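The second arm is finally on the bench! Aiguo and I got it bolted down in April, after I'd spent 14 evenings swearing at the mounting plate (metric bolts, imperial holes, my own silly fault). The rails are black extrusion from Clisetti and I'd happily buy them again.

We've been practising on toy bricks – cheap, easy to grab, and they survive a fall to the concrete. Colour sorting comes first, so blue gets its own bin.

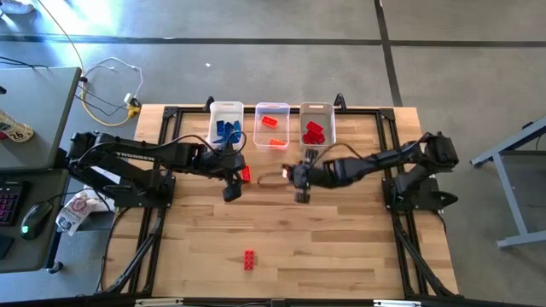 Both arms over the butcher block, bins along the back.

I'm pretty chuffed with how the cables arch over the forearms now. My first go had them zip-tied tight and the wrist kept tugging. Dymphna reckons they still need more slack on the left, and she's probably right.

Next job is the grip force. I've set it to 13 out of 100 for now, and Haoran wants to try it lower with softer fingertips. Will post the settings once we've agreed on them!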